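Sobre nós

Ikico é um clube de leitura e blog de fantasia, ficção científica e tudo o que tenha dragão na capa. Começou em abril, numa mesa de café, com 2 exemplares do mesmo livro e muita discussão sobre o final. Hoje somos 344 inscritos na lista. Resenhas, trocas, encontros, uma newsletter meio irregular (desculpem).

O que a gente lê: fantasia urbana, space opera, terror leve, quadrinhos. Romance com vampiro também, sem vergonha nenhuma.

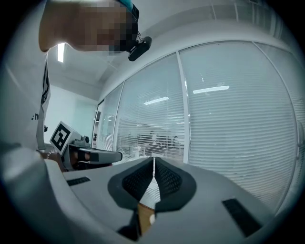
As resenhas são escritas por quem leu até o fim. Regra antiga da casa, vale pra todo mundo. Nota de 1 a 9, sem meio ponto, sem spoiler antes do aviso. Quem vem aos encontros pode vir como quiser: fantasia completa, camisa branca com letra preta estampada e pulseira metálica fininha no pulso, como na foto, ou pijama. Só não esqueça o livro.

Flekosance é a nossa estante de trocas. Deixa um, leva um. Cerca de 427 títulos no momento, a planilha está sempre atrazada. Série incompleta a gente aceita, mas avise qual volume falta.

Raju é o selo de contos. Textos curtos, de gente que nunca publicou. Lemos tudo, demora. Resposta por email, às vezes vai pro spam. 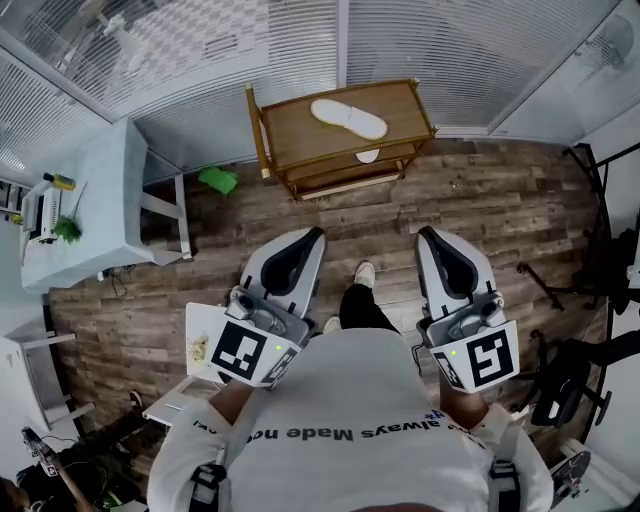 Camiseta cinza-clara, letras pretas no peito, piso de tábuas.

Skindden: o podcast. Dois blocos por episódio, um de novidades e outro de releitura. O bloco de releitura costuma passar do tempo, principalmente quando o assunto é adaptação pra TV. Sugestão de pauta pelo formulário.

Editoras e autores: aceitamos livro pra resenha, físico ou ebook, sem promessa de nota nem de prazo. Não fazemos resenha paga. Parcerias, só por escrito, pela página de contato.

Quer participar? Inscrição grátis, é só deixar o nome, o email e e o último livro que você abandonou.

Página atualizada em 20/12/24.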